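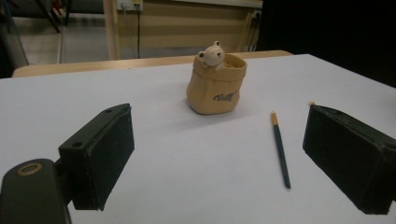

Can a Machine Clear the Table Yet? Workshop and Household Tips
Posted 2019-02-08 by Saeed Shojaei
84 shares | 5 comments

Picking up small things is the part of housework that machines find hardest to do well. Floors are mostly solved. Tabletops are not. A pencil and a ceramic ornament on the same surface ask for two different grips, two different approach heights and two different amounts of force, and a person switches between them without thinking.

The notes below come from bench work at Helstead and from readers who run small shops. They are meant for anyone deciding whether a two-finger gripper can take over a chore, and for anyone who wants to set up a table so that it has a fair chance.

Pencils and other thin stock

Close the fingers across the barrel, never along it. If the pencil lies nearly in line with the gap between the fingers, as the dark blue-green one does at the top of the page, very little wrist rotation is needed. A pencil lying crosswise needs the wrist turned first. Bring the fingertips down until they just touch the table, then lift them by the thickness of a sheet of card. Touching the table during the close drags the pads and moves the work.

Grip near the middle of the length. A pencil held by one end will swing, and the point ends up wherever gravity puts it. Round barrels roll when one finger arrives early. Hexagonal ones forgive more.

Ceramics and glazed ornaments

Glaze is slick and takes force badly at thin places. On a figurine like the bear in the sack, the sack is the part to hold. Ears, paws and noses are not handles. Set the fingers low on the body, below any rolled rim, and close slowly. Padded fingers help. Bare metal fingers should be covered before they go near anything fired.

Lift straight up, 2 inches at most, and pause. If the piece tilts during the pause, put it down and grip again. Setting down needs more care than lifting. Most of the chips Shahla Tehrani logged at the Reltwood shop came from releasing too high, and she now has her operators lower until the load reading drops before the fingers open.

Surface

A plain white sheet or board over a wood table is worth the trouble. Wood grain confuses cheap vision systems, and a light, even surface gives clean outlines. It also shows shadows, so keep the lighting soft. A hard shadow can be read as part of the object, and the fingers will then close on the wrong line.

Pale objects on a white surface are the exception. An off-white part can fade into the background. Use a gray mat for those, or accept more missed picks.

Leave a clear path on both sides of each object wide enough for an open finger. For most small grippers that means a finger's thickness plus a little. Items pushed together have to be separated by hand or by nudging, and nudging ceramics is a poor idea.

Finger care

Wipe the pads with a damp cloth after each session. Check the screws at the same time. Scuffed corners are cosmetic until the edge starts to round over, and after that thin items slip out at the tip. Felicidad Gatchalian swaps hers every 400 cycles on the Eshun line – a short interval, but pads cost less than rejected parts.

So, can it do the chore?

With a person guiding it, yes, for single items on a clear surface. On its own, a machine can sort a limited set of known objects if the table is kept plain. It cannot yet be trusted with a shelf of ornaments or a desk drawer. Fahad Khokhar ran a desk-clearing trial at Cledgate last August and stopped it when the resets took longer than clearing the desk by hand. His advice is to give the machine the repetitive half of the job and keep the breakables.

For dusting ornaments, a soft brush and two hands remain faster. For putting pencils in a cup, the cup should be wide, heavy and fixed down with putty.

Corrections and pad recommendations can go to Simin Heydari, who keeps the parts list.

This site uses cookies to remember your preferences. Accept | Manage settings
Get new workshop tips by email. Enter your address to subscribe.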